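Cornport Stories
Fiction
Short reads

The Heat Sink

The unit came up from the Plakerport basement on Tuesday with a paper tag tied through the handle. The tag said 906. Under the number someone had written "runs hot, then doesn't run."

Els Stevens signed for it and put it on the left bench, where the mat was. She removed the lid screws and set them in a dish. Then she opened the service log and typed the tag number, the time, and her initials.

"Is that the Pathak machine?" asked Babar Sandhu from the other bench.

"It's one of them."

"How many did they have?"

"The inventory says 173. I'd like to see the other 172 before I believe it."

Pathak had stopped trading in March. Its machines had gone to Plakerport with the rest of the assets, and the administrator, a man named Jörg Lindemann, wanted the billing records off them. He had called twice. He did not raise his voice on either call. He asked which drive the records were on, and Els told him she would know when the machine stayed up long enough to read its own disks.

She connected the bench supply and the serial console and pressed the switch. The fans ran up to full speed, then dropped. The console printed the firmware version and began the memory check. She wrote down the temperature every thirty seconds. At six minutes the console stopped in the middle of a word and the fans went quiet.

"Thermal cutoff," Babar said.

"Thermal cutoff at a reading that isn't hot."

"Bad sensor, then."

"Or a good sensor and somebody moved the limit."

She let it stand for an hour and ate her lunch in the hallway. When she came back she started it again and interrupted the boot to get at the settings. The cutoff had been lowered by hand. The change record was still there, one line long, with the user name zfan.

Zihan Fan had been the night operator at Pathak. Els had met her once, at a training day, and remembered that she took notes in pencil and asked how long a log was kept after a machine was retired. Els had not known the answer. She had looked it up afterward and never sent it.

She read the line again. A machine with the cutoff set that low would start, pass its checks, and shut down before the database was mounted. It would do this every time. To anyone in a hurry it would look like a dead machine, and dead machines went to the shredder at Dromirier with no further paperwork.

This one had been tagged for Dromirier. There was a second hole in the paper where the old tag had been tied on. Somebody had taken it off and sent the machine upstairs.

Els raised the limit to the factory value and let it boot. The database mounted. There were 1395 invoices in the folder Lindemann had asked for, and beside it there was another folder, which he had not asked for, with the same invoices and different totals.

Babar came over and stood behind her chair. He read for a while.

"Which ones did the customers get?" he asked.

"I don't know yet."

"Are you going to call him?"

"I'm going to make two copies," Els said. "Then I'm going to call Soo-ah Kang."

"Who's that?"

"She was the auditor -- the one they let go in January."

She took two blank drives from the cabinet and labeled them. The first copy ran without errors. While the second was running the phone on the wall rang, and she let it ring out. Then she pulled the bench lamp down over the open case and left it on, and entered the new cutoff value in the log, with the old one beside it and the name of the user who had set it.
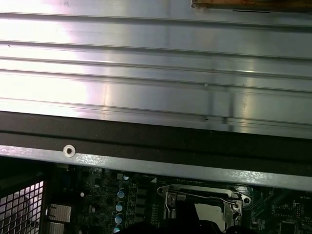 Part Two: The Auditor

Soo-ah Kang answered on the second ring. She listened to the tag number and asked Els to repeat it.

"Who else has seen the second folder?" she said.

"One colleague."

"Keep it at one. Is the machine still on?"

"Yes."

"Leave it on," said Kang. "I'm getting my coat."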